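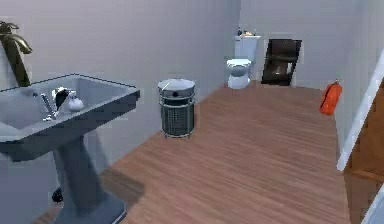 *Cimero trial, bathroom start position. Bin out on the floor, extinguisher over by the right wall.*

July, second week with the Cimero simulation package, and I have to say I'm enjoying it more than I expected to! Han-gyeol got the license server going before lunch (bless him) and we loaded the furnished house that comes with the basic tier. Startup took 19 seconds on the old workstation, which is fine by me. The object list for this house runs to 226 entries, and the search box is still maddening, so I've asked Yu-na to write to their support people at Iten about it. 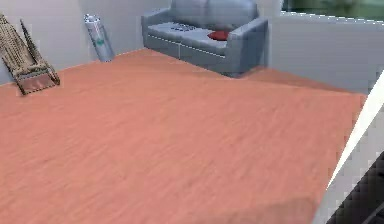
*Living room, arm at lower right. Red pillow on the sofa is our first fetch target.*

I'd like the canister by the wall on the list too, though Deok-su thinks a leaning cylinder is a mean thing to hand a new planner. We'll see!

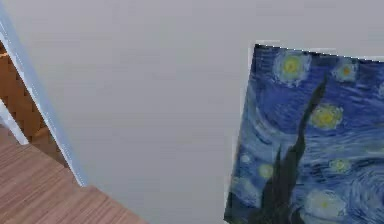
Still to settle before we tell Preltosgate yes or no: whether the 3000-step limit per episode can be raised on our tier, and whether we can swap textures ourselves. Hae-won has the price sheet. Run 109 is saved in the shared folder if anybody wants to poke at it.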